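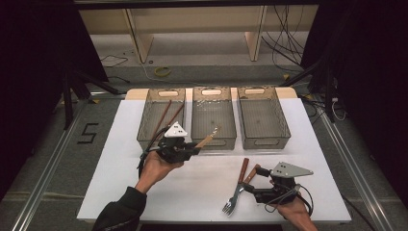
Left gripper keeps dropping out on me and I'm running out of ideas. I've got a pair of the Grelero hand-held grippers, the wired kind, and I'm using them to sort cutlery into bins. The right one is fine all day long. The left one works for a while, then the jaws go slack with something still in them, and a second or two later they close again by themselves, hard. Chopsticks I don't mind so much, they go in the left bin and if one falls early it's no big deal. The forks and the other wooden-handled stuff are what worry me, because when the jaws snap back they grab whatever is there, and last week that was the side of my thumb. No blood, but I had a nice dent in it until dinner.

The log only gives me error 1326 and the manual (the Fallik one, there isn't another as far as I know) says "link interrupted, restart unit." So I restart it and it's good for maybe half a bin, then off it goes again. It happens more when I reach across to the far edge. I already swapped the power supply and updated the firmware. Jaw force is set to 400 on both sides, same as it was when I bought them in January. Has anybody had this? I'd rather not send the pair back to Tandamdale if it's something dumb.

Thanks in advance - Duarte Lobo

Print this page | E-mail this page

Nermin Tatlı

Had the same thing, it was the cable. Replace it.

Paraschiva Pop

Hi Duarte, sorry about the thumb! Nermin is probably right but please don't just order a cable and keep going in the meantime, because there are two separate things wrong here and the cable only takes care of one of them.

First the dropout. The cable on these goes into the body with hardly any strain relief, and if you let it hang down past your hand, every reach forward pulls on the same spot. Mine went on the left side too (I'm right-handed and I think I just treat my left arm worse, who knows). You can check it in a minute. Take everything out of the jaws, keep your fingers well back, have the log open, and wiggle the cable gently right where it enters the gripper. If 1326 pops up, there's your problem. If it doesn't, try the plug at the other end. And swap the left and right cables before you spend any money - if the fault moves to the right gripper it's the cable, and if it stays on the left it's the socket, and then yes, it has to go back.

When you put the new one in, leave yourself a loop and tape or velcro it to your sleeve a little above the wrist. I did that and haven't seen the error since.

Now the second thing, the one that got you. When the link comes back, the gripper goes straight to the last position it was told, at whatever force you have set. It's a setting called "resume on reconnect" and on mine it was turned on out of the box. Turn it off! Then it stays open after a dropout until you squeeze the trigger again. Also 400 is a lot for forks. I run 200 and I've never had one slip.

Until it's fixed I would leave the left one unplugged and do the job one-handed. Slow, I know.

Tomás Barreto

Not sure about the cable theory. Mine did this and I fixed it by moving the base unit away from the other power bricks. Could be interference? I never got 1326 though, mine was error 4, so maybe forget I said anything. Agree on turning off the resume thing, I didn't even know it was there and I've been using mine with the kids in the room.

Last updated: April 24, 2019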